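Newsroom > Community Programs > Newsletter

Search this site Search Clear

Maderura Extends Desktop Refurbishment Program

Maderura is pleased to announce that its desktop refurbishment program will continue for a further year. The program accepts retired office computers from local employers, restores those that can be returned to service, and places them with schools and adult learning centers in the region.

The program received 1000 desktop towers in its first year, of which 800 were returned to use. Machines that could not be restored were dismantled for parts. Memory modules, power supplies, and optical drives in good order are kept in stock for later repairs.

"Many of these computers are retired well before the end of their useful life," said Iara Tapia, director of community programs. "A cleaning, a new drive, and additional memory are often sufficient to prepare one for a classroom."

Donated equipment is accepted at the Ankrah Street entrance on weekday mornings. Donors are asked to remove any discs and to include power cords where available. Organizations donating more than five computers should contact Holger Haugland in the receiving office to arrange a delivery time.

We use cookies to improve your experience on this site. Accept Manage preferences

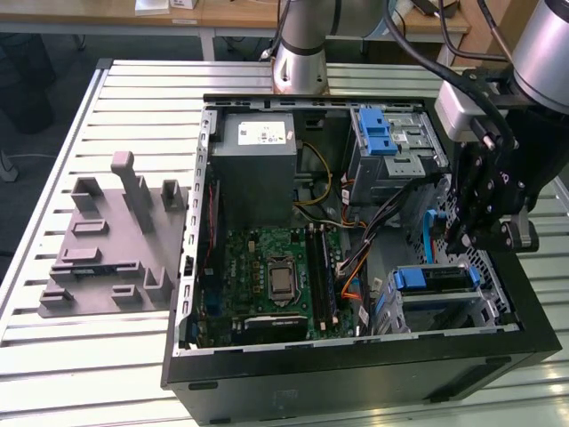 ANKRAH STREET WORKSHOP, Tuesday, June 10, 2025 – Work on an older tower begins with the case on its side and the side panel off, which gives access to the motherboard, the graphics card, and the drive bays. With no cooler installed, the processor can be inspected in its socket. Technicians also check the memory slots and the cables leading to the drives before any part is replaced.

A revised workshop manual, prepared by Misaki Murakami, was issued in April and is available to partner organizations on request. Applications from schools wishing to receive computers are reviewed by Folke Ljungberg and should be submitted in writing.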